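Mastico Soap Dish, Yellow

Item no. 228
Sold in packs of 2
Ships from our Prerkport warehouse

The Mastico is a small dish for bar soap, made for bathroom sinks, kitchen counters and laundry rooms. It takes a standard bath bar or a hotel-size bar. Raised bumps hold the soap off the bottom so air can get under it and the bar dries between uses.

Drain the dish when water collects. A bar left sitting in water goes soft and wears down quickly, whatever it is kept in.

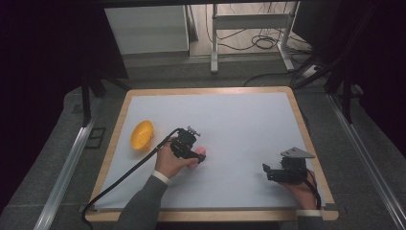
Yellow plastic bowl, in both photos
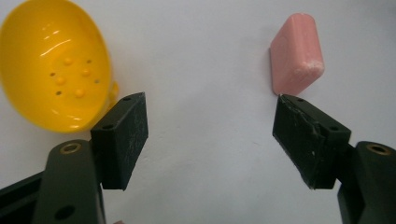
Care
Wash by hand in warm water with a little dish soap. For hard water spots, soak in equal parts white vinegar and water for 25 minutes, then rinse. Do not use scouring pads, which dull the finish. Keep away from stove tops and heaters. Top rack of the dishwasher is fine up to 60 °C.

Ordering
Single packs ship the next working day. Hotels and rental owners can order by the case from Nambiar, our trade partner. Case orders placed in March may take longer while we restock. The matching Mastari tumbler is sold separately.

Returns
Unused dishes can be sent back within 60 days. Keep the packing slip. If a dish arrives cracked, send us a photo and we will replace it at no charge.

Questions about trade accounts: Jonalyn Manalastas, customer desk, Prerkport.

Page updated 11/19/23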